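Subject: Re: [manipulation] towel demos, how many is enough
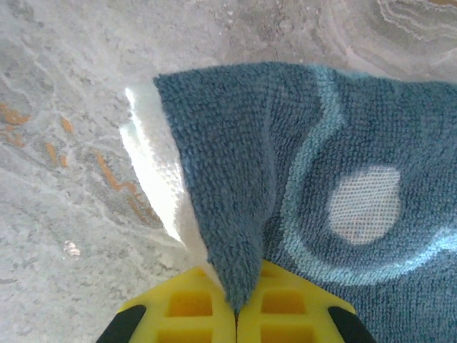
Do failed grasps belong in the training set? Keep them, but label them, and don't let them into the success count.

On the 400 figure, I'm not convinced. Dilruba Bepari wrote:

> Carretero has 400 corner grasps logged since January, almost
> all good. I'd call towels done and move the Fula arm to shirts.

400 of what, though? I went through 40 of them last night and 30 start with the same corner facing the gripper. A policy trained on that learns one corner. The Proldale runs had the same trouble and we called those done too.

Before anyone touches shirts I'd like 3 operators, a different starting pile each time, and a held-out towel that never shows up in training. If it still picks up corners after that, fine, I'll stop complaining.

Who has the Gravow export script? My copy drops the last second of every episode.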